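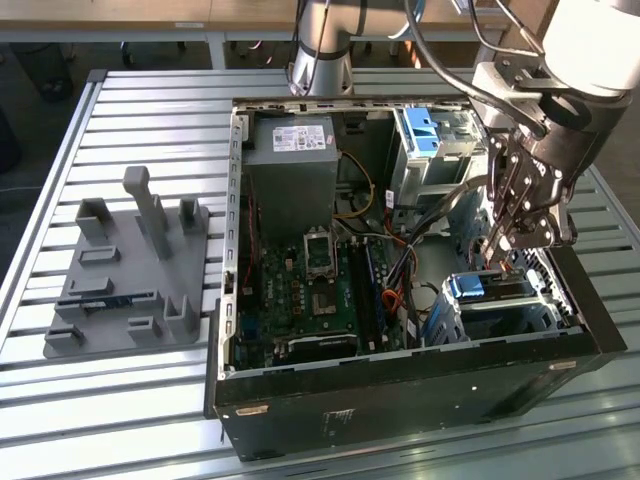 Zerlegeplatz in der Halle von Otden: geöffneter Desktop-Rechner mit Netzteil, Hauptplatine und Laufwerksschächten, rechts der Greifer.

Otden: Roboterarme in der Rechnerzerlegung

Seit October-Bestellung und Aufbau abgeschlossen sind, läuft in der Zerlegung bei Otden ein Arbeitsplatz mit zwei Roboterarmen im Probebetrieb. Er ist für Desktop-Rechner gedacht, die von Firmenkunden zurückkommen und nicht mehr als Ganzes weiterverkauft werden. Die Steuerung stammt von Grilar, den Tisch und die Halterungen hat unsere Werkstatt in Weidemann gebaut.

Bisher wurde jedes Gerät von Hand zerlegt, vom Öffnen des Gehäuses bis zum Sortieren der Teile. Bei 4,000 Geräten im Jahr sind das viele gleiche Handgriffe: Stecker ziehen, Verriegelung lösen, Laufwerk herausnehmen, ablegen. In der Umfrage im Winter wurden diese Schritte am häufigsten als Belastung für Handgelenke und Schultern genannt. Sie sind deshalb als Erstes für die Automatisierung ausgewählt worden.

Was die Arme übernehmen sollen

Im Probebetrieb geht es um Laufwerke, Speicherriegel und lose Kabel. Das Gehäuse wird weiterhin von Hand geöffnet und auf die Seite gelegt. Auch die Sichtprüfung bleibt bei den Kolleginnen und Kollegen, ebenso alles, was mit beschädigten Geräten zu tun hat. Netzteile werden nur von eingewiesenen Personen ausgebaut und nicht geöffnet.

Gut klappt es bei Baureihen, deren Laufwerke mit einem Kunststoffriegel gehalten werden. Verschraubte Laufwerke gehen zurück an den Handplatz. Schwierig sind Kabel, die quer über der Platine liegen. Der Greifer bleibt daran gelegentlich hängen, dann hält die Anlage an und wartet auf eine Freigabe. Das kostet Zeit und hat in den ersten Wochen für Ärger gesorgt. Grilar hat für die nächste Version der Software eine Änderung zugesagt - einen Termin gibt es noch nicht.

Ziel für das laufende Jahr sind 2,000 Geräte über den neuen Platz. Die übrigen laufen wie bisher.

Was sich für das Team ändert

Die Schichtstärke in der Zerlegung bleibt gleich. Das ist mit dem Betriebsrat schriftlich vereinbart und gilt für 365 Tage ab Beginn des Regelbetriebs. Danach wird neu verhandelt. Stellen, die in dieser Zeit durch Renteneintritt frei werden, werden nachbesetzt.

Am Roboterplatz arbeitet eine Person, die Geräte einlegt, den Ablauf überwacht und Störungen quittiert. Die Besetzung wechselt nach der Pause. Niemand soll eine ganze Schicht nur zuschauen und bestätigen, das haben mehrere aus der Frühschicht als ermüdender beschrieben als die Handarbeit. Wer nicht am Platz ist, arbeitet in der Prüfung oder an den Handplätzen.

Für die Bedienung ist eine Einweisung nötig. Sie dauert zwei Tage, findet während der Arbeitszeit statt und ist Voraussetzung für den Einsatz am Platz. Die Teilnahme ist freiwillig. Wer die Einweisung abgeschlossen hat, erhält die Zulage für Anlagenbedienung ab dem folgenden Monat.

Offen ist noch die Frage der Auswertung. Die Steuerung speichert Laufzeiten und Störungen. Vereinbart ist, dass diese Daten keiner Person zugeordnet und nicht für Leistungsvergleiche verwendet werden. Wie lange sie aufbewahrt werden, wird derzeit mit dem Datenschutz geklärt.

Wie es weitergeht

Der Probebetrieb endet im Oktober. Danach entscheidet die Werkleitung zusammen mit dem Betriebsrat, ob der Platz in den Regelbetrieb geht. Der Standort Anville hat Interesse angemeldet, wartet aber das Ergebnis ab.

Anmeldungen zur Einweisung nimmt die Schichtleitung entgegen. Rückmeldungen zum Arbeitsplatz, auch kritische, können in den Kasten am Halleneingang oder direkt an den Betriebsrat gegeben werden.

Stand: 2026-06-18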